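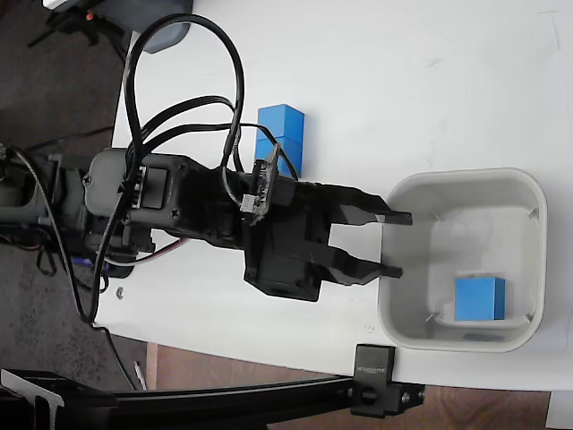 Angharad Powell
Responsable de la documentation, Kerkex

4. Rangement des cubes et mise en service du bac

La présente section s'adresse au personnel chargé de préparer le poste de tri Flotlow. Elle suppose que la table a été installée conformément à la section 3.

4.1 Préparation de la table

1. Dégager le plateau de tout objet étranger à l'activité, y compris la petite visserie.
2. Essuyer la surface blanche à l'aide d'un chiffon doux légèrement humide. De légères marques peuvent subsister – elles sont sans incidence sur l'utilisation.
3. Laisser sécher complètement avant de poser le matériel.

Attention : ne pas employer de solvant ni de poudre abrasive.

4.2 Mise en place du bac

4. Poser le bac gris bien à plat, ouverture vers le haut.
5. Passer le doigt le long du rebord épais et s'assurer de l'absence d'éclat ou de fissure.
6. Contrôler les petites attaches situées dans les angles intérieurs. Un bac dont une attache est endommagée doit être remplacé (référence 2899).

Remarque : les angles arrondis retiennent la poussière. Les nettoyer à chaque changement de série.

4.3 Disposition et rangement des cubes

7. Aligner les cubes bleus côte à côte, en une courte rangée, à l'extérieur du bac.
8. Saisir un seul cube à la fois et le déposer au fond du bac. Ne pas le laisser tomber depuis le rebord.
9. Répéter l'opération jusqu'à épuisement de la rangée. Les cubes reposent sur le fond, sans empilement.
10. Reporter le nombre de cubes rangés sur la fiche 373, puis signer la fiche.

Attention : maintenir les câbles à l'écart du bac et des zones de passage. Aucun câble descendant vers le sol ne doit être tendu ni pincé contre le bord de la table.

4.4 Fin de séance

Les cubes sont conservés dans leur bac, à l'abri de la lumière directe. Toute pièce manquante est signalée le jour même à M. Ilango Bhat, service du matériel, au moyen de la fiche précitée.

Section révisée le 21 août 2018. Pour l'entretien périodique du bac, se reporter à la section 5.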